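Notes for week 2 of the blurb-writing course, Stunstead evening group. Bring them with you, scribble on them, spill tea on them.

Last week we talked about where romance and romantic suspense readers find their books, and I promised we'd get to the bit everyone dreads, the back cover copy. I've written a lot of these now and I still put it off until the cover's done and the formatting's done and I've cleaned the oven. So if you hate it, you're in good company!

## What a blurb is for

A blurb gets somebody to open the sample. It doesn't have to explain the plot, and it really doesn't have to explain the magic system or the family tree. My first one ran to over 28 lines and named every cousin. I thought I was being helpful.

When I'm starting a new one I write down:

- who we're following, and what she wants on page one
- who's in her way (in our genre he's usually tall)
- what goes wrong if she walks off

Then I throw away anything that doesn't touch one of those. The heroine's job can stay if the job causes trouble. Her hair colour can go.

## The hook line

The hook sits above everything else and on most shop pages it's the only part people see before they have to click for more. Keep it short. I try to read it aloud in one breath, and if I need a second one I cut.

We'll use my own series for this, mostly so I can be rude about it. Book one is *Vanska*, named after the island, and the first hook I wrote was:

> When a marine surveyor arrives on a remote northern island to complete a contract for a private landowner, she finds that her employer has secrets.

Every employer has secrets. Mine at the garden centre had several. The version that went on the cover:

> He paid for the map. He won't let her leave with it.

It's 11 words and there's a person, a problem and a locked door in it, more or less. You don't know she's a surveyor and you don't need to yet.

## First person or third?

People get quite heated about this one. If the book's in first person, a first-person blurb can work beautifully, because the reader hears the voice straight away. If you've got two narrators you can give each of them a short paragraph — hers, then his — and stop. Please don't add a third paragraph where the author comes in and explains it all again.

Third person is safer if your heroine is funny in a slow way. Slow funny needs room, and you haven't got any.

## Comparisons and tropes

"Perfect for fans of" is fine at the bottom. Pick things that sit on the same shelf as yours and came out fairly recently. Trope lists are fine too, though I'd keep them to the ones that matter to the story. *Skavis*, my second, has a forced marriage, a boat and one bed. I listed the marriage and the bed. The boat people found it by themselves.
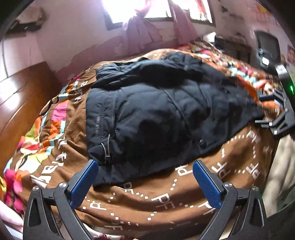
## Series pages

Each book needs its own blurb, and it also needs a line telling people where it falls. Put "Book two of the Chege Duet" (that's the surname of my villain's family, by the way, before you ask) at the end, in plain words, along with whether there's a cliffhanger. Readers will forgive a cliffhanger. They're less forgiving about a surprise one, and they'll say so in the reviews.

Content notes go here as well. A short list, no jokes, no teasing.

## For next time

Write two hooks for the same book, one that leads with her and one that leads with him. Then write the full blurb from whichever you like better and bring both. I'd like the whole thing to come in under 2,075 characters with spaces, though shorter is lovely.

If you haven't finished a book yet, borrow the one you're halfway through. Blurbs are easier before you know too much.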